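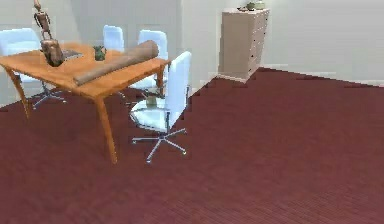 Room with table and four white chairs, from the simulated house used by the navigation course at Juvarow.

The navigation course at Juvarow holds its open afternoon once a year, in February, and I went this time mostly out of curiosity. I teach an evening class in basic electronics and several of my students have asked me where they could go next if they want to work with robots. I had the course leaflet but it said very little about what people do there from week to week.

Visitors sign in on the ground floor and are sent up to a long room with computers along both walls. The students work in teams of 2. Each team writes the software for a household robot that has to find its way through a house it has never been in, and all of that work is done in simulation. The house is a 3D model with furniture, doors and different floors in different rooms. The program receives what the robot would see from where it is, decides on a move, and gets the next view.

Odair Prado runs the course and gave the introduction at the start of the afternoon. He kept it short. A task is one sentence, such as "go to the room with the red sofa" or "find the sink." The robot starts in some other room, and the program has 90 seconds to get it to the right place and stop there. Stopping in the wrong room counts the same as not arriving. After that he let us walk between the desks and ask whatever we wanted.

I spent the first half hour with a team that calls its program Flevine. They were working on doorways, which they said had taken up most of their term. A door standing half open is harder than a closed one. Seen nearly edge-on it is only a narrow strip, and an early version of Flevine took such strips for posts and tried to steer between them and the wall. They ran an old log for me and the robot turned back and forth at the same opening until the time was up.
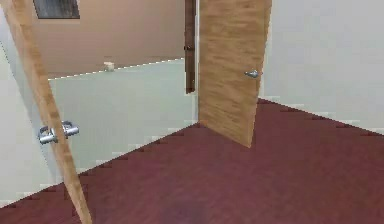
Their fix was to have the program look for the floor first. If one floor stops and another color begins, there is a good chance of a doorway at that line, and the door leaf can be worked out afterward. It helped a lot in this house, where the carpet in one room gives way to a pale floor in the next. They were less sure about a house with the same floor all the way through, and one of them said so before I had asked.

The second team I visited had named theirs Queiroz. Their interest was in guessing what a room is from very little. From a doorway the robot often gets only part of a room, and the program has to decide whether it is worth going in. Queiroz keeps a list of things that point to a type of room and gives each one a weight. A sink counts for a lot, a chair for almost nothing. When two rooms are in view at once, the program has to keep the evidence for each one apart. They had a bug for weeks where anything seen through one opening was credited to the room behind the other.

I asked how they test a change. Every evening the new version is run through 1000 tasks on a machine in the next room, and the results are ready in the morning. A table comes up with the failures sorted by type: wrong room, out of time, stuck on furniture. The students then go through the failed runs by hand and step through the views one after another. It is slow work and a good part of the afternoon I simply watched people do it.

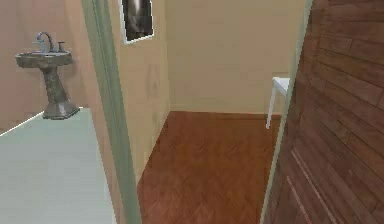 A visitor at the same desk wanted to know if any of this would hold up in a real house, with bad light and laundry on the floor, and whether the students ever got to find out. Prado answered that they do, in the last 5 weeks, when the best programs are moved to a small wheeled robot and tried in a furnished apartment upstairs. Most of them do worse there. He said the gap is part of the grade – each team has to write a report explaining where its program lost ground and what it would change.

After the coffee break there was a live round on the big screen. Neltov, a firm that makes floor-cleaning machines, had sent along a list of tasks that the teams had not seen before. Flevine went first and found the sink in good time. Queiroz got the sofa task and went into two wrong rooms before the right one, but it stopped where it should have, with a few seconds left. A third program drove up to a table leg and stayed there. Its authors wrote down the task number and went back to their desk.
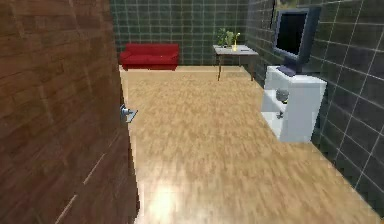

What I took home for my own students is mostly practical. You need to be comfortable with Python before you apply, and some geometry helps. Electronics hardly comes up until the wheeled robot at the end, so anyone who mainly likes soldering may be disappointed by the first months. The computers are provided, and the lab stays open until nine in the evening for people who have day jobs.

Applications are made through the Juvarow front office, with a short letter and a sample of code. Prado said the sample can be small as long as it runs. I picked up a few extra leaflets and will have them in class for anyone who wants one.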